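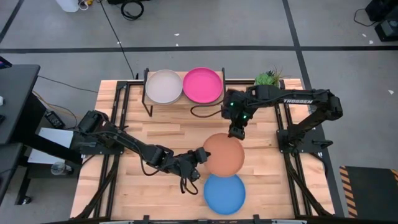 Leisure battery flat after two nights, van conversion

Posted by Ilham Hamdy, Jun 4, 2018

I bought a half-finished camper van in the spring and have been working on the inside since. The bed, the worktop and the cupboards are in. The electrics were done by the last owner and I have left them alone so far.

There is one leisure battery under the passenger seat, a split charge relay, and a small fuse box by the sliding door. It runs four LED lights, a water pump, a 12 volt cool box and a phone charger. On our first trip the battery was flat by the second morning. I drove for 30 minutes to the next site and it was flat again by bedtime.

The label on the battery is worn but I can make out 3164 and nothing else useful. Is the battery dead or is the relay not working? We have a longer trip booked in July to Hirnudton with no hookup, so I'd like to get this fixed before then.

Qiuyue Dai

Check the relay first. Put a multimeter on the leisure battery with the engine off and write down the reading. Start the engine, wait a couple of minutes and measure again. It should go up to over 13.5 volts. If it stays the same, the relay or its fuse is the problem - look for an inline fuse close to the starter battery, as people often forget there is one.

If the voltage does go up, charge the battery overnight on a mains charger, disconnect it, and leave it for a day. A reading well under 12.5 after that means it is worn out.

Thirty minutes of driving won't put much back in either way. And the cool box is your biggest load by a long way. Those things can pull 4 or 5 amps the whole time they are on.

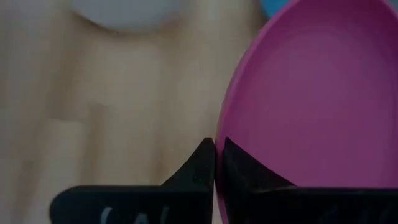
Flisteo

Had the same thing in mine, it was the cool box. Got rid of it and bought a proper compressor fridge, cost a lot but no trouble now. Also get solar. I have 200 watts on the roof and never plug in.

Qiuyue Dai

Solar is a good idea, but test the battery before you spend money on panels. A bad one won't hold the charge wherever it comes from.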